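**Uria sorting bench, progress note for January**

Period covered: second half of the grant. Spent to date: 60 percent.

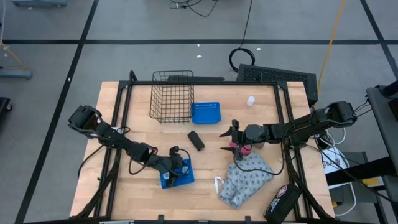

*The bench at Valderrama, with the two blue baskets and the tall wire one.*

The grant paid for a better way to sort small mixed goods into baskets before they go out to the Amus shops. The bench itself I have no complaint about. The butcher-block top is solid and has room for more than one basket at a time, and the wire basket is easy to check because you can see through the mesh.

I am less sure about the method. The plan promised that 80 percent of items would land in the right basket on the first pass by the end of this period. We logged 21 sorting sessions and met that mark in two of them. The Gravuvis summary calls this "steady improvement." I have read the same log and would call it flat.

Part of the trouble is the baskets. Small round items are fine in one of the blue plastic ones, but it is a small basket, and anything bulky has to go elsewhere. The plan never said where. Pink and brown goods were supposed to be split by color, then by size, and the sheet still lists both rules.

Requests for the next period:

- one written sorting rule, agreed before Saturday's session
- another small basket, to go with the two blue ones
- no further spending on labels until the rule is settled

I can't recommend releasing the remaining 40 percent on the present numbers. I will look at the log again after the next batch of sessions.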